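The Blanket That Took All Winter

I can tell you exactly when I fell for handmade baby things. It was in the back room of a yarn shop in Matness, at a table covered in half-finished sweaters the size of my hand, and someone passed me a pair of wool pants with a little gusset in the seat. They were soft and springy and sturdier than most of my own clothes. I had no baby and no plans for one, and I wanted them badly.

Nine years and two kids later, I still get that feeling, and lately I've been getting it from blankets. Woven ones, mostly, made on floor looms by people who do this in the evenings after work. There's a small, lively world of them, with waiting lists and color drops and long message threads about warp tension, and I've spent the past few months happily lost in it.

My way in was Jacobus Jacobs, a weaver who works under the name Hirnside and makes nothing but baby blankets and the occasional carrying wrap. He used to repair pianos. He still has the patience for it, and the loom in his spare bedroom takes up so much of the floor that you have to enter sideways. When I visited, he had a cream and rust twill on it, with a thin line of blue every few inches that I kept leaning in to look at.

"People ask for gray," he told me, throwing the shuttle without looking. "Then they see the rust."

A Hirnside blanket starts with 195 threads in the narrow sample piece, which he weaves first and mails to the parents so they can touch it. I love this part! You get a strip of cloth no wider than a scarf, and you can rub it against your cheek, wash it, leave it on a radiator, do whatever you like. If you want changes, you say so. Only then does he wind the real warp, and he keeps a second sample in a drawer with the family's name pinned to it. The drawer is very full.

The full-size pattern he's known for is called Skalau, and it's a diamond twill with a border that turns the corner properly, which weavers will tell you is a pain. It took him most of one winter to work out. He made 5 versions before he was happy, and the early ones went to his nieces, who used them for forts. I've held one of those early ones. The corner wanders a little and the edge has gone fuzzy, and I would take it home in a second. 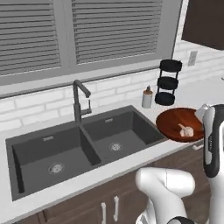 Washing is where a lot of parents get nervous, and I understand it. You've got this beautiful thing, and you've got a small person who leaks. Jacobs is cheerful on the subject. Cotton can go in the machine on warm with everything else. Wool he asks you to wash by hand in cool water with a little wool soap, press out in a towel, and dry flat. Don't wring it, and don't hang it over a shower rod by one corner (I have done this, and the blanket was shaped like a kite for a month). Spit-up should be rinsed as soon as you can get to it. And after that, use it! He gets a bit sad when a customer writes to say the blanket is folded in a closet being saved.

"Saved for what?" he said. "The baby's going to be a teenager."

The yarn matters as much as the weaving, and here I could go on for pages. Most of his wool comes from Mayrhofer, a small mill that spins to order and will do a single batch for a single maker. The cream shade isn't dyed at all. It varies from lot to lot, sometimes a bit yellow, sometimes nearly the color of oatmeal, and he buys enough of one lot to get through a season. When it's gone, it's gone, and the next season's blankets look a little different. Collectors keep track of this. I met a mother of three who can tell you which cream each of her kids got.

There is also the question of size. Store-bought baby blankets tend to be small, fine for a car seat and too short for much else by the first birthday. Jacobs goes bigger. His standard is 60 inches on the long side, so it wraps a newborn twice and still covers a kindergartner on the couch. My daughter's has been a cape, a picnic cloth, a sling for a stuffed giraffe, and the roof of a restaurant where I was served many cups of air.

If you'd like one, you'll need to plan ahead. He opens his list in September, takes what he can weave before spring, and closes it again. Each piece gets a number, stitched in the corner in plain thread. The one on the loom during my visit was 3495, which startled me until he explained that the first two digits are the warp and the last two are the place in his notebook. He started the warp numbers at thirty because he thought starting at one looked green.

And if the wait is too long, look closer to home. Almost every area with a weaving guild has a couple of people who make baby things and would be thrilled to be asked. Go to the fall sale, pick things up, turn them over, look at the hems. Ask what the fiber is and how it was finished. Weavers love these questions and will answer them for as long as you can stand there. I came home from the last one with two washcloths, a bib, and a standing invitation to try a loom.

I've been back to try it twice now. My first strip is green, it's wider at one end than the other, and it's currently keeping a doll warm in my hallway.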